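Open day at Sirnetti's new robot lab in Sistville, July 10, 2019. I went so you don't have to. Short thread.

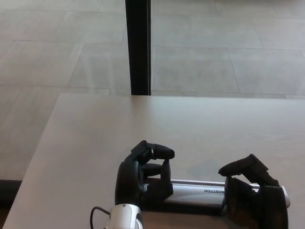 Two black hands, one Bostitch stapler.

1/ The leaflet promises "office help for everyone". What I got was a stapler on a white table and a long talk about fingers. The hands are nicely made, I'll give them that.

2/ I asked what happens if you swap in a different stapler. "We're working on that." I asked about paper jams. Same answer, bigger smile.

3/ There were more than 17 of us round one table, so most people watched the backs of heads. The Painemal stand next door had free biscuits and a better crowd.

4/ Price? Not for sale yet. Laltuter, who are paying for part of it, say trials start in November. Trials of what, and in whose office – no details.

5/ I'd like to see it do a full morning of dull work with the staff out of the room. Put that on and I'll come back.

6/ Parking was £2 and the 401 bus stops right outside. Take the bus.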